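Against the Loyalty App

My neighborhood bakery used to have a punch card. It was the size of a business card, it had ten little coffee cups printed on it, and when you had bought nine coffees the tenth was free. I understood this deal completely. So did the kid behind the counter, who would sometimes punch it twice if the line was short and he was in a good mood.

In April the punch card went away and was replaced by something called Stetis. Stetis is an app. To get my free coffee I now need an account, a password with a symbol in it, my birthday, and permission for the thing to know where I am at all times. I asked what happened to the holes I already had. They could not be transferred. I had seven.

I know how petty this sounds. Seven holes in a card is not a grievance anyone should carry into middle age. But I have been paying attention since then, and I no longer believe the usual story about these programs, the one where the store saves a little, the customer saves a little, and everybody goes home happy.

Start with the points. A coffee at my bakery earns 30 points. A free coffee costs 2,000. You can work that out on a napkin, and I did, and it comes to 67 coffees for one free one. The sign by the register says the new program is "more rewarding than ever." More rewarding to whom is left for the reader to figure out. With a card, the price of the reward was printed right there in front of you. With points, it can be anything, and it can be something else next month. The grocery store where I do most of my shopping moved to a program called Rirneo, and in its first year the reward for 100 points went from five dollars off to three dollars off to "a surprise." The surprise was a coupon for a brand of sparkling water named Tang's Spring that I have never seen on their shelves.

People who like these apps tell me I am being dramatic. It's free money, they say. I would believe that if the shelf tags didn't tell another story. There are two prices on almost everything now, the member price and the other one, and the member price looks an awful lot like what the thing cost before there were members. I can't prove it. I don't keep old receipts, and I suspect the stores are counting on that. But I remember what I paid for butter, and I doubt that I am the only one.

Then there is the question of what gets collected. I read the Rirneo privacy policy one night, all of it, with a drink. It reserves the right to share my "purchase behavior and inferred preferences" with partners. The partners are not listed. I'd like to know what has been inferred about me. Probably that I buy too much cheese and that I can be talked into dessert after six in the evening, when the push notifications tend to arrive.
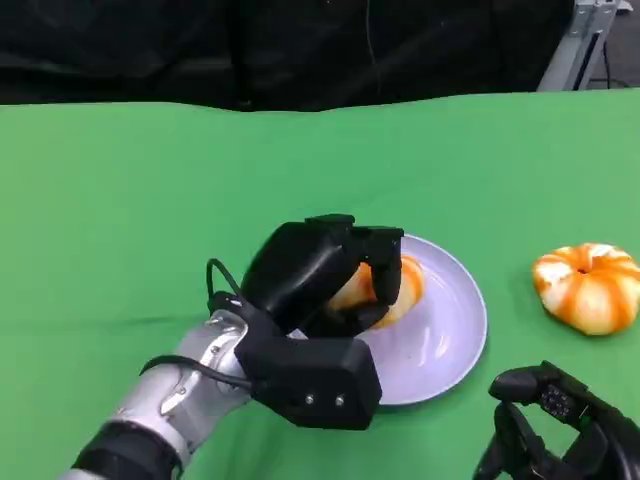
The defense I take most seriously comes from small shop owners, and I have some sympathy for it. They say they need to know who their regulars are. A big chain has whole departments for that, and a store with two ovens has a guess. Fine. But the bakery did know who its regulars were. They knew me by what I ordered. They knew the man who comes in at seven with his dog, and they knew the dog. What they have now is a dashboard, and they pay a monthly fee for it, and I would bet the fee is more than they ever gave away in free coffee.

I did try going without. For one month I signed up for nothing and paid the other price everywhere. It cost me more than I wanted it to – enough that I quit before the month was over and crawled back to Rirneo with a new password. So I am not writing this from any kind of high ground. My phone buzzed twice while I was typing this paragraph.

There is a hardware store out on Grurgate Road that still has paper cards. Buy nine cans of paint, get a brush. I don't need any paint. I have three holes so far.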